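Spring Budget Season, or How I Spent a Whole April in a Spreadsheet

Hello again, friends! I know, I know, I promised you the post on cable management and it's coming (I have opinions, you have been warned), but this month I've had my head completely stuck in next year's equipment plan and I need to talk to somebody about it who isn't my spreadsheet.

Quick catch-up for new readers. I run a little workshop in Melwood with Gus Yazzie, and we do small-batch handling jobs with robot arms. Picking things up, turning them over, putting them somewhere else. Gus does the programming and most of the swearing. I do the buying, the invoices and whatever is left over. Every spring we sit down and decide what gets replaced, what gets repaired and what we are going to stop daydreaming about for another twelve months.

The daydream list is long, you guys. Right at the top there's still a third arm, which I've been pricing out since the day we moved in. I had a lovely quote from Andix, I had a spot picked out for it, I had even measured the doorway. And then I did the thing I should do first every single year and never do, where you write down what you really spent on the stuff you already own.

Fingers! Gripper fingers! That's where it went. Fingers and cables and the little screws that hold everything on, plus one camera cable that I have now bought so many times I know the part number by heart. When I bought our first arm I put one line in the budget for "gripper" and figured we were done, like buying a toaster. A gripper is more like a car with four sets of tires, and somebody is always driving it over curbs.

So last week I parked myself at the bench with a coffee and went through the wrist camera pictures to see what kind of shape everything was in before I ordered a single thing. I highly recommend doing this with your own setup, by the way. It's free and it takes one cup. 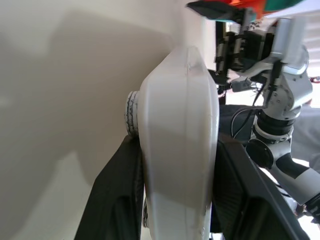 The left-hand finger up close, scuffs and all, with the other arm behind it.

See the right edge of that finger? A few small scuff marks, some grey smudges, and otherwise a perfectly decent surface. I had this one down for replacement! I had it in the cart! I went and moved it to the "keep" column and felt extremely grown up about it. Smudges I can live with. What sends a finger to the bin around here is a chipped tip or a crack along the seam, and I couldn't find either one on it.

Okay, on to the money part, because I know that's what half of you are scrolling for.

Our whole equipment budget for the year is small enough that one bad decision in spring means we're eating it until Christmas. I split it into three piles now. There's the wear pile, which is fingers, pads, cables and fasteners. There's the oops pile, for when something breaks at 4 in the afternoon with a job due. And then there's the shiny pile, which I'm sure you can guess. For years I filled the shiny pile first and let the other two have the crumbs. Don't do that!

This year the wear pile gets $600, and I'm putting it in before anything else. I got there by adding up last year's receipts, which came to $624, and then knocking off a bit for the finger I'm keeping and the ones I was replacing out of pure nervousness. Gus thinks I should have rounded up. Gus may be right. He usually waits until fall to tell me so.

Then there's the question of who to buy from. Daza sells fingers one at a time and ships them fast, and you pay for the privilege. Clollimon wants you to order 10 at once and the price per finger drops so far that I read the quote twice. The catch is that you've got to be very sure about your shape before you fill a drawer with them. We changed our finger shape partway through last year, and I've got a sad little box under the bench to prove it. So my plan is singles from Daza until summer, and if Gus still likes the shape by then, we go for the big order. I've told him he has to sign something.

A reader, Thaddeus Szabo, wrote in last month asking whether it makes sense to buy a complete spare gripper instead of a bunch of spare parts. Great question, and I went back and forth on it for days! If you've got one arm and it has to run every day, I'd say yes, get the spare and sleep well. We have two, so when one goes down the other can usually limp us through to the next delivery. For us the parts drawer wins, at least for this year. (Thaddeus, write back and tell me what you decided, I'm nosy.)

A few other things I learned while digging through the receipts:

Shipping on tiny orders is a killer. I paid for four separate deliveries of screws. Screws! I keep a running list taped inside the cabinet door now and nothing gets ordered until the list is a decent length.

Cables need their own line. I'd been hiding them under "miscellaneous" and miscellaneous was getting suspiciously large.

Ask for lead times in writing. The Andix quote had a beautiful price at the top and a very long wait mentioned near the bottom, in the part I skimmed.

And write down the date when you put a new part on. We started doing that in January with a paint pen and a notebook, and it's already made this year's planning a lot less like guessing.

So, the third arm. It's still on the list! I moved it to next year's shiny pile and I've left the tape on the floor where it's going to go, which Gus steps around very politely. If the big finger order works out the way I hope, there might be something left over to start a fund with. I'll post the full spreadsheet once I've cleaned out the rude notes in the margins.

Tell me in the comments how you all split up your budgets, especially if you're a two-person shop like us. Cable management is next, pinky swear.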